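### 3.2 Household surfaces and the wiping diary

Participants were asked to keep a diary of one table in the home, the one used most often for meals.

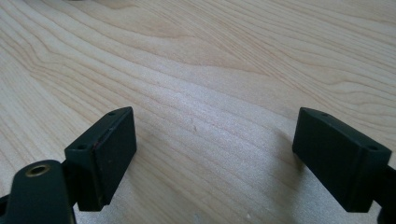
**Figure 2.** Light wooden tabletop.

The diary ran for 14 days. Each entry recorded the time of day, what the table had been used for since the last entry, and whether it had been wiped, with what, and by whom. We did not tell participants how often to clean. Akpalu and Kaewsai, in their earlier study of rental kitchens in Pasau, found that people given a cleaning schedule kept to it for three or four days and then filled in the sheet from memory, and we wanted to avoid that.

Diaries were sent to 800 households in Pasau and Miven. Of these, 381 came back complete enough to use. A diary counted as complete if it had at least one entry for each day and the material of the table was given. Where the material was written in a general way ("wood", "timber", "some kind of pine"), we coded it as wood and did not try to separate finished from unfinished surfaces. This is a weakness, as oiled and varnished tables probably take up moisture at different rates, and we return to it in Section 5.

Entries were coded by two of the authors, Adjei and Arthur, working separately. They disagreed most often over what counted as a wipe. Some participants wrote down brushing crumbs into a hand as cleaning, while others mentioned it only in passing — usually in the notes column. We settled on a narrow rule: a wipe needed a cloth, sponge or paper towel. Brushing was given its own code.

Work done at the table turned out to matter more than we had planned for. Homework, sewing, bill paying and small repairs all appeared in the diaries, and on those days the evening wipe was often put off until the next morning. The original coding sheet had a single column for "other use". Twal revised it after the first batch was read, splitting the column into paper work, craft and repair, and the first batch was then coded again from the start.

Colour and age of the table were recorded but are not analysed in this paper.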